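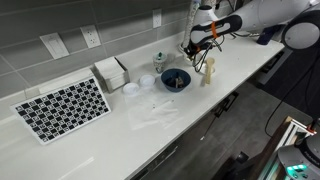
Disa Home Arm Kit

The Disa kit is the hardware package for the Dulosura mobile arm build. It covers the parts you can't easily make in a home shop: the gripper, the cable set, the strap kit and a printed calibration board. You supply the arm and the base.

The kit is meant for people working in a kitchen, a garage or a shared workshop. The arm reaches over a standard counter, and the base stays on the floor beside the cabinets.

What's in the box
Gripper, black, with mounting plate
Cable set with 3 spare connectors
Link straps, orange
Calibration board, black and white, white border
Screws and hex keys

Calibration board
Lean the board against the wall at one end of the counter and leave it there while you work. Run the Tu setup program once after assembly and again any time the base has been moved. The squares need to stay clean. Wipe them with a dry cloth only.

Cables
Leave slack at the gripper. A cable pulled tight will limit the wrist before the joint reaches its stop. Use the straps on the links, and check them after the first 100 cycles. Keep the floor cable out of the path of the base.

First tasks
Start with light things that stand up on their own. A wooden spoon in a small cup is a good first pick. Bowls and lids are harder, and thin plastic sheet on a white counter is the hardest thing in the Randum task list.

Service
The gripper pads are a wear part. Replace them every 1,000 cycles. Pads are sold in packs of 3.

Kits ordered before May came with the older mounting plate. The new gripper fits it with the adapter, sold separately.

Page updated December 7, 2018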